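Soft toy

A soft toy is a toy made from an outer skin of cloth sewn together and filled with something squashy. It is also called a stuffed animal, plush toy, plushie, cuddly toy or, in households where it has been promoted, by its own name. Most represent animals, though bears hold a share of the market out of all proportion to the number of bears most children have met.

Contents
Terms
History
Making
Filling
Characters
Care and repair
Collecting
See also

Terms

"Soft toy" is the usual British phrase and "stuffed animal" the American one. "Plush" is properly the name of a cloth, a woven or knitted fabric with a pile longer than that of velvet, and a toy made of felt or corduroy is not plush at all. Shops have ignored this for decades. "Plushie" was once a word used mostly by children and is now used mostly by adults buying things for themselves.

History

Dolls of rag and straw are very old, and since rag and straw rot, very few are left to argue over. Soft toys sold in shops became common in the late nineteenth century, when German makers began turning out felt animals in numbers. The teddy bear followed in the first years of the twentieth century, arriving in Germany and the United States at nearly the same time, and both countries have been polite but firm about it ever since.

Early bears were made of mohair, with long arms, a hump and an expression of mild reproach. They were stuffed hard and were not especially pleasant to hug. Softer bodies came in gradually as makers found other fillings, and after the Second World War man-made fibres brought in toys that could be washed, to the relief of parents and the dismay of the toys' owners, who had to watch through the glass door.

Small makers came and went throughout. The Britanon works at Stendthorpe produced rabbits, dogs and a badly judged range of otters. Its pattern book, kept by the cutter Agnes Menzies and later copied out by her successor Innes Kerr, lists 102 separate designs, of which 6 are marked "good" and the rest are not marked. The otters have a page to themselves, headed "No".

Making

A soft toy begins as a flat pattern. The difficulty of the craft lies in guessing what a flat shape will do once it is stitched to another flat shape and filled, and the usual answer is that it will look like a pig. Curves are made with darts, gussets and a good deal of unpicking. The head gusset, a long strip running from nose to nape, is the part that decides whether the animal has a face or merely a front.

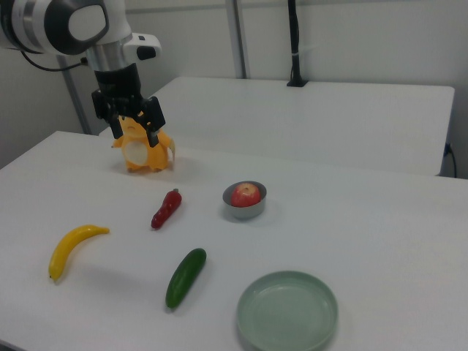 Pieces are cut with the pile running the same way, normally downwards, so that the finished animal can be stroked without appearing alarmed. They are sewn inside out, leaving a gap, then turned, filled through the gap and closed by hand. Features may be embroidered, printed or fixed on. Embroidered eyes are preferred for babies. Glass eyes on wire, once common, are now found on antiques and in the memories of dentists.

Jointed toys have discs inside the neck and limbs that let them turn. Unjointed toys sit in whatever position they were sewn and are generally felt to be more at peace.

Filling

Straw, horsehair, sawdust and wood wool were all used in early toys. Wood wool, made of long thin shavings, gives a firm body and a faint crunch. Kapok, a light fibre from the seed pods of a tropical tree, was popular between the wars until it became hard to get. Polyester fibre is now the standard.

Beans, pellets and beads are added for weight, usually in the feet or bottom. A toy filled wholly with beans slumps, and in the 1990s slumping was briefly regarded as an investment.

Characters

A great many soft toys are based on figures from books, films, television and games. The cloth version is nearly always rounder than the original, with shorter limbs and a larger head, proportions that buyers seem to find hard to walk past. The mouse detective Tirkov, drawn by Jozef Meijer as thin, sour and chiefly elbows, was sold as a soft toy shaped like a bun. Meijer is said to have kept one on his desk, facing the wall.

Care and repair

Surface washing with a damp cloth is the safe course for old toys. Modern ones will often go in a machine inside a pillowcase. Drying takes longer than any child considers reasonable.

Repairers commonly replace filling, re-cover paws and reattach ears. Iona Nisbet's handbook Mending Ko, named after a much-handled monkey, advises asking the owner first how much of the damage is to be kept. A bald patch may be wear to one person and the whole point to another. She gives 2 chapters to noses and considers this too few.

Collecting

Collectors prize age, a known maker, original labels and good condition, the last being strong evidence that the toy was never much liked. Ruaridh Sutherland's private catalogue of 2220 bears grades each one by wear and adds a column for "face", which he declined to explain to buyers.

Fakes exist, mostly new mohair bears aged with tea. Smell is a recognised test, and experts may be seen at sales with their noses in a bear's neck.

See also

Rag doll
Teddy bear
Sock monkey
Mohair
Hot water bottle cover

This page was last edited on 31 August 2020.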